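Why Do Baskets and Bins Have Holes?

Have you ever looked closely at a plastic bin and wondered why somebody cut slots in it? Holes seem like a funny thing to put in something that's meant to hold your stuff! But those gaps have real jobs to do, and once you know them you'll start spotting slots all over your home.

First, air. Put a damp washcloth in a closed box and it stays damp for ages. Put it in a bin with slots and air can move past it, so it dries much faster.

Next, weight. Every slot is a bit of plastic that didn't have to be used, and that makes the bin lighter to carry - great news if you're the one doing the tidying!

Now look at the top of a bin. Many have a thick rim. Thin plastic bends easily, but a thick edge helps the walls keep their shape when you pick the bin up.

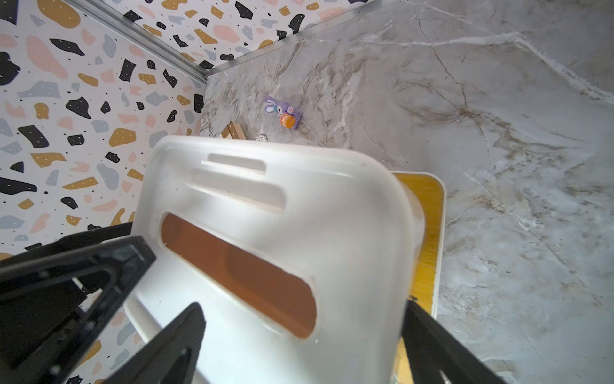
Rounded corners are clever too. Dust loves to hide in sharp corners, and a curved one is so much easier to wipe clean.

Try this at home! Find two bins, one with slots and one without. Put a wet sock in each and check them after 6 hours. Which sock feels drier? Draw what you find - and don't forget to hang up the socks.

Written by Fatima Chukwu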